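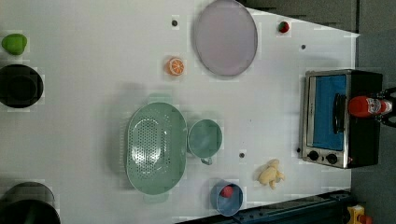 Ketchup, colander and toaster oven on the practice table at Memmont.

The first thing I get told when I walk into the Memmont workshop is not to lean on the table. The second is the price of the table. I'd come to talk about robots, and I suppose I'd pictured a conversation about arms and motors, but the woman who runs the equipment budget here has other ideas, and she's already pouring the tea.

"Everyone asks what the arm cost," she says. "Fair enough, it's the big number. But I can tell you what the arm cost in one breath. It's the rest of it that takes me all afternoon."

Memmont is a small outfit on the edge of Birkberg that's trying to get a robot arm to be useful in a kitchen. They practise with a toaster oven and a lot of toy food: a strawberry, an orange slice, a bottle of ketchup. I ask whether the toys go down as equipment or as consumables and she laughs for quite a long time.

"Consumables! We had a proper argument over that. I said anything that gets dropped more than it gets used is a consumable. The pots I'd call equipment. The fruit, no."

She keeps a spreadsheet, and it has 33 lines in it. I'm allowed to look over her shoulder (I'd hoped for a printout, no luck). The arm is line one. After that come the gripper, a spare gripper, the mounting, the table, the training days, the insurance and then a long tail of small stuff that I'd never have thought of, like replacement fingertips and a second set of cables. Delivery gets a line to itself. So does the electrician.

"The electrician is the one I forgot the first time round," she tells me. "We had the whole lot sitting in boxes and nowhere sensible to plug it in. That was a bad September."

I ask how she chose between suppliers. They had two quotes to compare, one for a machine called the Sani and one for the Hilitz, and she's quite open about having wanted the cheaper one. She'd even told the others it was settled. Then she rang both firms and asked the same dull question: if a joint goes, how long do we wait?

"One of them said three days and sent me the form there and then. The other said they'd get back to me. They did get back to me, to be fair, but by then I'd made up my mind."

She won't let me print which was which, so you'll have to guess. She does say that the winner came with a service plan at 1221 pounds a year, and that she tried hard to get it down and failed. It went in the budget as it stood. "I'd sooner argue about it once than find it in the post every spring and have a fright."

And the toaster oven? Was that a big decision too? I'm only half joking, but she puts her cup down. They'd set aside nearly £100 for props, she says, oven included, and the oven took a good bite out of it. She wanted a plain one with a door that has a proper handle and knobs you can get hold of. One of the engineers had sent her a link to something with a touch screen and she'd sent it straight back.

"I want the sort of thing people have in their kitchens. If I buy a special oven for the robot, then what have I learned about ovens?"

I rather like that. I write it down twice by mistake.

We get on to what she'd do differently. She thinks about it while somebody in the next room drops something heavy. More money for spares, she says, and less for the software extras that were bundled into the quote, most of which they've never opened. She'd have ordered the second gripper with the first, too, and saved on the shipping. And she'd have asked the people who'd be standing at the table all day how high they wanted it before signing for it. There have been complaints. Two people are tall.

What about next year, then? Is there a second arm on the way? She pulls a face I can't quite read.

"They'd like one. I've said show me a week where the first one's busy from morning to teatime and we'll talk. We've had days like that. We haven't had a week."

She's asked for a bigger parts cupboard in the meantime, and for a line in the budget called "things we didn't think of", which her accountant has asked her to rename. She hasn't got round to it. The tea's gone cold by now and she's got a call with the insurers at four, so I collect my coat and go out the long way, past the table, hands in my pockets.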